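Practical Housekeeping, Unit 4
Handout 3: Clearing and checking a shared table
Tutor: Solange Turcotte
Issued 12/5/19

Read this before the practical. You will work in pairs at one of the long tables in the Omden building. Bring an apron and your unit folder.

1. What counts as a shared table

A shared table is any work surface used by more than one group in a day. In our building that means the tables in the main room and the two in the side room. Desks with computers on them are covered in Handout 5.

The usual trouble is that things get left behind a few at a time. A bottle stays out, then a tub, and the next group works round them. By the afternoon a third of the surface is out of use.

2. Order of work

Start at one end and move to the other. Do not start in the middle.

Lift everything off before you wipe. Wiping round a bottle leaves a ring, and the ring is harder to get off wood than off a laminate top.

Small items go in the tub. Bottles with screw-on lids are checked, tightened and stood upright on the trolley. They do not go in the tub with the small items, even if there is room.

Wipe along the grain with a damp cloth, then dry with a second cloth. Use the diluted cleaner at the strength on the wall card (60 ml to the bucket). Do not spray straight on to the table. 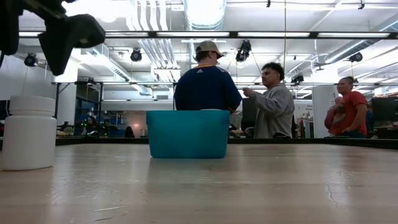

Fig. 1. Turquoise tub and white lidded bottle on a pale wooden table.

3. Looking at the surface

Once the table is clear, bend down and look across it towards the light. Scratches and scuffs show up much better from a low angle. Most are only wear and need no action, but write them on the sheet the first time you see them.

Dark lines running across the grain are a different matter. The one towards the right in Fig. 1 is the sort to look for. Run a fingertip over any line you find. If you can feel an edge, mark it on the table plan and tell Kwabena Odoi the same day. Keep water off that part until he has looked at it.

4. The tub

One tub per table. Look inside before you move it, and check the rim as well. Empty it at the end of each session and wash it on Fridays. Anything unclaimed goes to the shelf by the door with a label giving the table number.

5. For next week

Fill in the table plan for your own table and hand it to Oi-ling Chou. Write 200 words on how you would store cloths in a room with no cupboard. Pairs who missed the first practical should see Pak-hei Pan for a new slot.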